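Looking after children's picture books at home

We get through a lot of picture books in this house, mostly from the Skallton library sale, where a carrier bag of them costs next to nothing if you go late. After years of chewed corners and mystery jam I've picked up a few habits for keeping them readable, so I thought I'd put them all in one place.

Sticky covers

Most picture book covers have a shiny coating and will put up with a wipe. I use a cloth wrung out in warm water with one drop of washing-up liquid, then go straight over it with a dry tea towel. Don't let water get into the spine! Inside pages are a different matter. For those I use a soft white rubber and go gently, always outwards from the middle of the page.

The smell of other people's cupboards

Stand the book open in a box with a saucer of bicarb, put the lid on and leave it for 4 days. If it still whiffs, change the bicarb and go again. My copy of an old rhyming alphabet needed three goes, and I'd still not put my nose right in it.

Torn pages

Please, not ordinary sticky tape. It goes yellow and then it goes crunchy. I buy the thin paper mending tape (mine's by Jasa, and a roll lasts ages) and cut it a bit longer than the tear, then trim. Rub it down with the back of a spoon.

For a page that's come out altogether, run a very thin line of PVA down the inner edge with a cocktail stick, tuck it back in and shut the book with greaseproof paper on both sides of the page. Pile something heavy on top and leave it overnight – I use the big casserole.

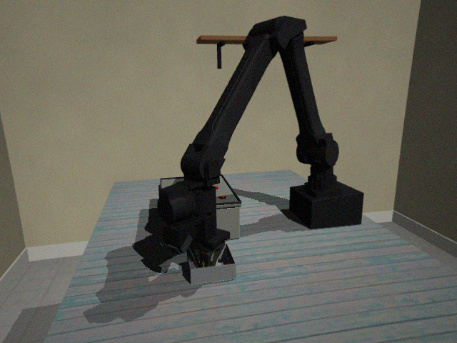

Storing them so they get read

Spines are useless to a three-year-old. Ours live face out on a narrow ledge shelf, with 5 on show at a time, and the rest go in a crate under the bed. I swap them over when the bedtime choice starts getting samey. Last August I brought up a counting book they'd ignored all year and we had it every single night until I could do it with my eyes shut.

Lift-the-flap books

Reinforce the hinges before the first reading, with a strip of the same mending tape along the back of each flap. It takes me 20 minutes with the radio on.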